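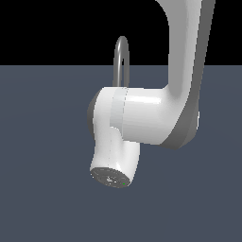 2021年1月24日
Chukwuemeka Onyeka、Noémie Tessier

4. シミュレーション評価における運用規則

4.1 規則を作った範囲

本節では、水栓の操作を対象とするシミュレーション評価について、我々が二つの拠点の間で合意した規則を述べる。学習の方法そのものは前節で説明したので、ここでは繰り返さない。規則の対象は、課題の定義、初期状態の生成、成功の判定、描画の設定、記録の保存、および結果の報告である。実機の安全に関する規則は対象に含めない。実機については各拠点の既存の手順があり、それを変更する権限を著者らは持っていない。

評価環境には Clokside を使い、水栓の形状モデルは Cadside という形状データの集まりから選んだ。Clokside は Cifuentes 研究室の内部で開発された環境で、物理計算の部分と描画の部分が別のモジュールに分かれている。記録の保存と照合には Sosora を使った。これらの名前は以下で何度も出るが、規則の大部分は特定のソフトウェアに依存しないように書いたつもりである。依存する箇所ではその都度述べる。

規則の最初の版は、4月に二つの拠点の結果を比べたときに作られた。同じ方策、同じ名前の課題、同じ試行数で評価したにもかかわらず、成功率が大きく違った。調べたところ、片方の拠点ではハンドルが目標角度を一度でも超えたときに成功とし、もう片方では試行の終了時に目標角度を超えていることを成功としていた。どちらの定義も論文の本文には「目標角度に達したとき」と書くことができる。この経験から、文章だけで定義を共有することは十分でないと判断した。

4.2 用語

規則の中では次の用語を使い分ける。日常の会話では混同しても困らないが、記録では混同を許さない。

「課題」は、対象物の種類、動かす関節、目標の範囲、および制限時間の組を指す。「場面」は、課題に一つの形状モデルと一つの初期状態を加えたものを指す。「試行」は、一つの場面に対して方策を一回実行したものである。同じ場面に対して複数の試行を行うことはできるが、それらは独立な場面として数えない。「評価」は、あらかじめ決められた場面の一覧に対する試行の全体を指す。

「失敗」と「無効」も区別する。失敗は、試行が規則どおりに最後まで行われ、成功の条件を満たさなかった場合をいう。無効は、物理計算の発散、記録の欠落、または設定の不一致により、試行の結果を判断できない場合をいう。無効な試行を失敗に含めるか除外するかは、評価を始める前に決めて文書に書く。我々の既定は「除外せず、失敗として数え、無効の数を別に報告する」である。除外を既定にすると、発散しやすい方策が有利になる可能性がある。

4.3 課題の定義に関する規則

課題の定義は、人が読む文章と、機械が読む設定ファイルの両方で与える。二つの間に矛盾があるときは設定ファイルを正とし、文章を直す。その逆にしたいという意見もあったが、実際に計算を動かすのは設定ファイルであり、過去の結果がそれに従っている以上、逆にすると過去の記録の意味が変わってしまう。

水栓の課題では、少なくとも次のことを明記する。

(a) 動かす関節の名前と、その可動範囲の下限および上限。
(b) 初期の関節角度と、目標とする角度の範囲。
(c) 成功の判定を行う時刻。途中の一時点、連続した一定時間、または終了時のいずれかを選ぶ。
(d) 関節の摩擦と減衰の値、およびその値の出典。出典がない場合は「著者の設定」と書く。
(e) 水栓の基部が平面に固定されているか、または動き得るか。
(f) 手先以外のリンクとの接触による操作を認めるかどうか。

項目(f)は初め軽く考えていたが、後に最も議論の多い項目になった。腕の側面でハンドルを押す動作は、成功の条件を満たすことがある。しかし、利用者の多くはそれを望ましい操作と考えない。規則ではこの動作を禁止していない。認めるかどうかを書くことだけを求める。認める場合は、手先による成功と、それ以外による成功を分けて集計する。

水の流れは扱わない。ハンドルの角度と水量の関係は製品ごとに異なり、形状モデルにその情報は含まれていない。従って、報告の中で「水を出す」「水を止める」という表現を使うことは避け、「ハンドルを目標範囲へ動かす」と書く。読みにくい表現になることは認めるが、評価していない能力を評価したように読まれるよりはよいと考える。

4.4 初期状態に関する規則

初期状態は乱数で生成してよいが、生成は評価の前に一度だけ行い、結果を一覧として保存する。評価のときにはその一覧を読むだけとし、新しく乱数を引かない。乱数の種だけを保存する方法は、ライブラリの版が変わると同じ列が得られないことがあり、我々はこれを一度経験した。種も記録に残すが、照合には使わない。

本論文の評価一覧は200の場面からなる。各場面には、水栓の位置と向き、ハンドルの初期角度、腕の各関節の初期角度、およびグリッパの開き量が書かれている。一覧の作成者は方策の学習に関わらない者とした。小さな研究室ではこの分離が難しいことがある。その場合には、一覧の作成日が学習の開始より前であることを記録で示せば足りるとする。

初期状態の生成では、次の三つの検査を自動で行う。第一に、腕と水栓、腕と平面の間に貫通がないこと。第二に、初期状態で成功の条件が満たされていないこと。第三に、物理計算を無操作で一定時間進めても、ハンドルの角度が許容値より大きく動かないこと。第三の検査は見落とされやすい。摩擦の小さいモデルではハンドルが重力で動き、何もしない方策が成功と数えられることがある。我々は全ての評価に「何もしない方策」を一つ加え、その成功率を必ず表の最初の行に置くことにした。

図4は、水栓と開いた状態のグリッパを描画したもので、接触のない配置の例として示す。このような描画は、検査の結果を人が確かめるときに役に立つが、接触の有無の証拠としては使わない。見る方向によっては、離れているものが重なって見え、またわずかな貫通は描画では分からない。接触の有無は物理計算の出力から判定し、その値を記録に残す。

図4 水栓の操作課題における配置の例。グリッパは水栓から離れており、指は開いている。

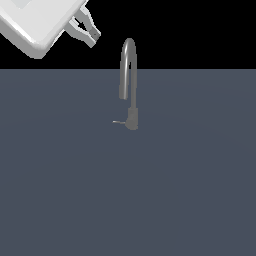

同じ乱数の種を使えば、初期状態の一覧を保存しなくても評価を再現できるか。

種だけでは再現を保証できない。乱数生成の実装や呼び出しの順序が変わると、同じ種から異なる初期状態が得られる。そのため、生成された値そのものを一覧として保存し、評価ではその一覧を読み込む。

この答えは共同研究者への説明でも繰り返し使っている。保存する一覧の容量は小さく、保存しない理由はほとんどない。

4.5 成功の判定に関する規則

判定は、試行を実行するプログラムとは別のプログラムで行う。実行の側は状態の時系列を書き出すだけで、成功かどうかを知らない。判定の側は時系列と課題の設定ファイルを読み、結果を出す。この分離により、判定の条件を後で修正した場合にも、試行をやり直さずに全ての結果を計算し直すことができる。

条件を修正したときは、修正の前と後の両方の値を報告する。修正後の値だけを載せることは認めない。我々自身も、終了時の判定に統一した後で、いくつかの方策の順位が入れ替わることを見た。どちらの順位が正しいかという問いには意味がなく、どの条件の下での順位かを書く必要がある。

人による判定は補助としてのみ用いる。人が動画を見て判定する場合には、判定者は方策の名前を知らない状態で行い、動画の並び順は無作為にする。二人の判定が一致しないときは、議論で合わせずに不一致として残す。不一致の試行を集めて読むと、多くの場合、課題の定義のあいまいさが見つかる。例えば、ハンドルが目標範囲の境界で振動している試行では、どの瞬間を見るかによって答えが変わる。

4.6 描画に関する規則

画像を方策の入力とする場合、描画の設定は評価条件の一部である。カメラの位置と向き、視野角、解像度、光源の位置と強さ、背景の色、各物体の表面の材質を記録する。カメラの位置は世界座標で与え、「斜め上から」のような言葉だけの記述は認めない。

背景と平面を単純にした場面は、計算が速く、問題の原因を調べるときに便利である。その一方で、このような場面で得た成功率を、家庭の台所での性能の予測として述べてはならない。規則では、報告の要旨または最初の結果の段落に、評価がシミュレーションだけで行われたことを書くよう求めている。付録や脚注に書いただけでは規則を満たさない。

論文の図と、方策が実際に受け取る画像を区別することも必要である。図は読者のために高い解像度で描き直されることが多い。読者が図を見て「この画像が入力である」と理解するのは自然なことで、もし違うなら著者が書かなければならない。本論文の図は全て説明用に描画したものであり、方策への入力とは解像度が異なる。

デバッグ用の印や座標軸を入力画像に残すことも禁止する。色の付いた小さな印は、人には目立たなくても、学習では位置の手がかりとして使われることがある。印の表示は描画のモジュールの中で独立した設定とし、評価のときに無効であることをプログラムが確認する。説明用の図に印が残ることは妨げないが、その意味が本文の理解に必要なら説明を加える。

4.7 記録の保存と照合

各試行について、Sosora は設定ファイルの複写、使用したソフトウェアの版、状態の時系列、方策の出力、および判定の結果を一つのまとまりとして保存する。まとまりには内容から計算した識別子を付け、後で一部が変更された場合に分かるようにした。方策の重みは容量が大きいので別に保存し、識別子だけを記録に含める。

規則がどの程度守られるかを見るために、規則の導入前に作られた記録を調べた。対象は二つの拠点に残っていた833件の試行記録である。このうち、記録の内容だけから初期状態と判定条件を復元し、同じ判定結果を得ることができたものは643件であった。残りの記録では、形状モデルの版の欠落と、判定時刻の欠落が主な原因であった。結果が違ったというよりも、比較すべき条件を一つに決められなかった記録が多い。

この調査には限界がある。調べた記録は現在まで残っていたものだけであり、失われた記録は数に入っていない。従って、ここで得た割合を、当時行われた全ての試行に当てはめることはできない。また、調査は著者の一人（Tessier）が行い、結果を他方の著者（Onyeka）が確認したが、外部の者による確認はまだ行っていない。

保存の期間は、論文の公開から五年を最低とした。画像の時系列は容量の問題があり、全てを残すことを要求していない。状態の時系列と描画の設定があれば、画像は描き直すことができる。ただし、描画モジュールの版が変わると画素の値は完全には一致しないので、画像入力の方策については、各評価から選んだ少数の試行について元の画像も残す。選び方は評価の前に決めておく。成功した試行だけを残すことは認めない。

4.8 報告の様式

報告の様式は、19の確認項目からなる一枚の表とした。初めの案はもっと長く、記入に時間がかかり、試用した学生の多くが後半を空欄のまま提出した。項目を減らすときには、記録から自動で埋められるものを表から外し、人の判断を必要とするものを残した。例えばソフトウェアの版は自動で出力されるので表にはない。手先以外の接触を認めるかどうかは、人が決めて書かなければならないので表にある。

各項目への答えは「行った」「行わなかった」「該当しない」のいずれかと、短い説明からなる。「行わなかった」という答えは規則への違反ではない。空欄だけを違反として扱う。この点は、導入のときに最も丁寧に説明した。項目を点数のように受け取ると、記入者は正直に書きにくくなる。合計点を計算する欄は意図的に設けていない。

成功率は、成功の数と試行の数の両方を書き、百分率だけを書くことを避ける。信頼区間を付ける場合は、その計算方法も書く。同じ場面で複数の試行を行ったときには、試行を独立とみなした区間は狭くなりすぎるので、場面を単位として計算する。形状モデルごとの成功率も付録に載せる。全体の値が高くても、細いハンドルを持つモデルだけで失敗が続いていることがあり、そのことは平均からは読み取れない。

学習に用いた形状モデルと評価に用いた形状モデルの重なりについても書く。Cadside の中には、名前が違っても寸法がほとんど同じモデルがある。名前の一覧を比べるだけでは重なりを見つけることができないので、我々は寸法と関節の配置を比べる簡単なプログラムを使い、近いものの組を人が確認した。どの程度近ければ同じとみなすかについて、規則は基準値を定めていない。使った基準を書くことを求めるのみである。

4.9 例外の扱い

規則に従えない事情が生じたときは、例外の記録を作る。記録には、従えなかった規則の番号、理由、影響を受けた試行の範囲、および決定した者の名前を書く。例外は結果を見る前に申請することを原則とする。結果を見た後で例外が必要になった場合には、そのことを明記し、例外を適用しない場合の値も並べて報告する。

実際に生じた例外の一つは、形状モデルの誤りに関するものである。あるモデルでは、ハンドルの関節軸が基部の中心からずれており、ハンドルが基部に食い込みながら回転した。評価を始めた後に見つかったので、一覧からこのモデルを削除することはせず、誤りのあるままの値を本表に載せ、修正したモデルでの値を注に書いた。順位への影響はなかったが、影響がなかったと言えるのは両方の値を計算したからである。

もう一つの例外は時間刻みに関するものであった。片方の拠点の計算機では既定の時間刻みで評価が期限までに終わらず、刻みを大きくすることが申請された。接触を含む課題では時間刻みが結果を変え得るため、この申請は認めず、評価する方策の数を減らすことで対応した。減らした方策の名前は付録に残してある。

4.10 未解決の点

規則には、まだ決められていない部分がある。グリッパとハンドルの接触モデルをどこまで詳しく書くべきかについて、二つの拠点の意見は一致していない。摩擦係数だけで足りるという意見と、接触点の生成方法まで書くべきだという意見がある。現在の版では前者を必須、後者を推奨としている。

方策が制限時間の前に自分で停止する場合の扱いも決まっていない。停止後に物理計算を続けるか、その時点で判定するかによって、ハンドルが戻る場合の結果が変わる。本論文では計算を制限時間まで続けた。次の版では、この選択を課題の定義の項目(c)に含めることを検討している。

規則の文書は日本語と英語の二つの版がある。日本語の版は著者らの母語で書かれたものではないので、表現に不自然な箇所が残っている可能性がある。二つの版の意味が異なることに気づいた読者は、該当する項目の番号を添えて連絡していただきたい。

関連する項目
・水栓モデルにおける関節軸の検査手順
・Clokside の描画設定と既定値の一覧
・Sosora による試行記録の照合方法
・「何もしない方策」を含む評価表の書き方
・Cadside の類似モデルを探すための寸法比較

© 2021 Cifuentes 研究室　お問い合わせ　｜　ページの先頭へ戻る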